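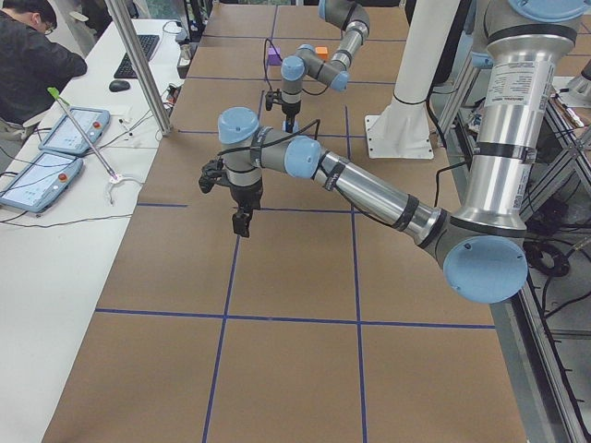
*Bench 2: both arms over the grid, orange and purple cubes at the far end.*

The Gwilliam Robotics Club has moved its fall project, Uvero, from the simulator to the bench. The task is small on paper. Two arms share one table, foam cubes are set out in cells marked with tape, and the arms must build a requested layout without entering the same cell at the same time. Entries for the Astgate student meet are scored on placement first and time second, so the team is leaving speed alone until placement is steady.

Each arm runs its own program. A short script on the club laptop hands out cells one at a time, and an arm may not leave its safe height until it holds the cell it asked for. If the request is refused, the arm waits and asks again. Early versions let an arm hold two cells during a move, which locked both programs whenever the paths crossed. The current version gives up the old cell as soon as the gripper is back at safe height.

Members working at the desk should keep one pendant per arm and leave both within reach. Do not swap them between runs. The programs have similar names and the wrong one will load without complaint.

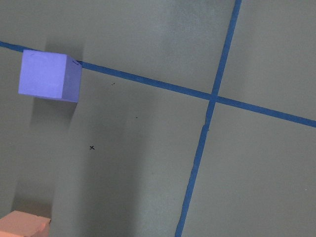 *Wrist view of a tape crossing, with a lavender cube on one strip.*

Most of October went to vision. The wrist view is used to correct the last part of the approach, after the arm has reached the cell by its stored position. The first method looked for blue tape, took the crossing as the origin and measured the cube from there. It has two known faults. A cube resting on the tape breaks the strip into two pieces, and the line fit then picks whichever piece is longer. The purple cube is also close enough to the tape in hue that shadow can push it over the threshold.

The line fit now accepts broken strips if the pieces share a slope. The hue problem is still open. Anyone with time to label test stills should use the shared sheet and mark the corners of the top face only. Skip stills in which fewer than three corners are clear.

Tape that has lifted or wrinkled should be pressed flat before a session. Replace the whole strip if it will not stay down; short patches add edges that the line fit reads as crossings.

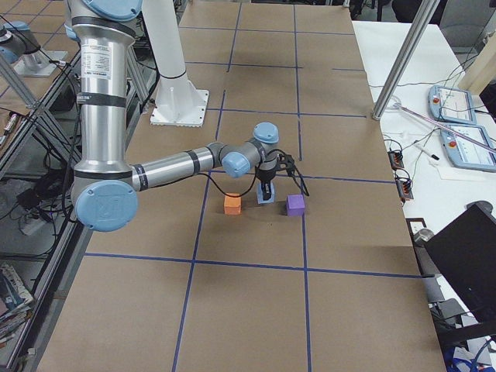 *Light-blue block in the gripper, orange cube to the left and purple to the right.*

The middle placement is the one that decides the score. Two cubes are already down, and the third has to go between them with the fingers open wide enough to let go. The team changed three settings for this step:

- Gripper opening on release is limited to 60 mm.
- The wrist is turned so that the fingers open away from the neighboring cubes.
- Travel down stops 4 mm above the paper, and the block is dropped the rest of the way.

The last item is disputed. Foam is light and can turn as it falls, and some members would like to set the block down fully and accept the risk of pressing into the table. Both versions are in the repository. Write the version name in the log with every run, including runs stopped by hand.
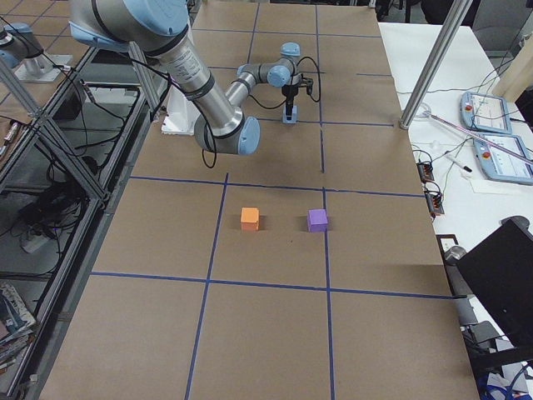
**BENCH NOTES AND DATES**

**Run log.** The log stands at 59 entries. Several have no start layout recorded and cannot be used for the Astgate report. Please fill in the layout column before pressing start. Use cell letter, then cube color, left to right as seen from the front edge of the table.

**Arm positions.** When only one arm is in use, park the other at safe height over its own side, and release its cell in the script. A parked arm that still holds a cell will block the run.

**Brornamdale visit.** The Brornamdale team will bring its own cell script and try it on our bench on Thursday. The grid stays as taped until they have finished. Export your stored positions beforehand, as their setup writes to the same file.

**Wanted.** One member to take over the gripper settings page, which still describes the old fingers. Access to the bench machine is enough; no vision work is involved.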